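4.3 Working rules for the two-arm sorting cell

These rules apply to every Pomlow cell used for bag and basket tasks. Read them before the arms are powered.

Before you start

1. Check that the rail bolts are tight and the area along the rail is clear of loose film, offcuts and screws.
2. Set the tote bag on the mat with its mouth open. Fold the handles outwards so a finger cannot hook them.
3. Place the baskets within reach of the right arm. Leave the shelf at the back.
4. Walk each arm through its range at low speed. The limit for this check is 70 mm per second.

Note: cables at the wrist need a free loop. If a loop pulls straight at any point in the range, stop and re-clip it.
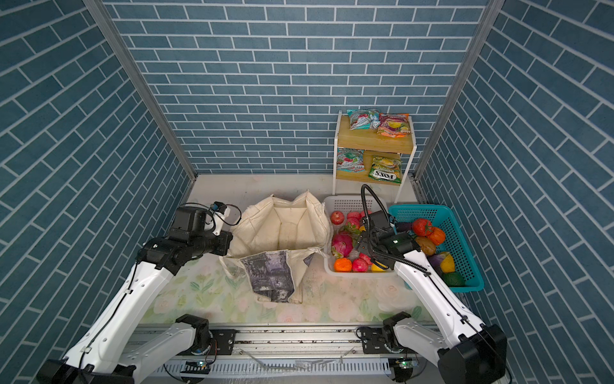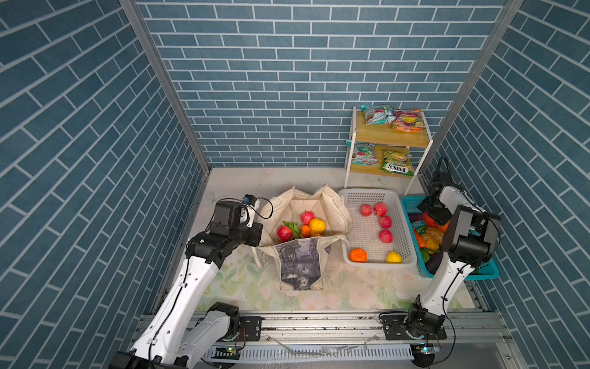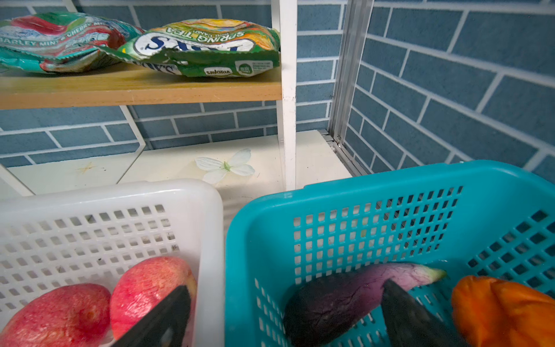
During the task

5. Keep hands outside the walls while either arm is live. Use the stop button before you reach in, even to pick up a dropped item.
6. Move one arm over a basket at a time. The second arm waits until the first has lifted clear.
7. Close the gripper slowly on rounded items. Grip force must not go above setting 11.
8. If an item slips twice, pause the run and reset it by hand with the power off.

Caution: a status light on a board does not mean the arm is safe to touch. Only the key switch removes power from the joints.

After the task

9. Park both arms, turn the key and take it out.
10. Wipe the mat and the rail - debris tends to gather in the slots.
11. Enter the run in the cell log. Inspect the gripper fingers after every 200 runs and change them if the edges are worn.

Changes to these rules must be agreed with Young-sook Woo at the Marnville site, extension 2128.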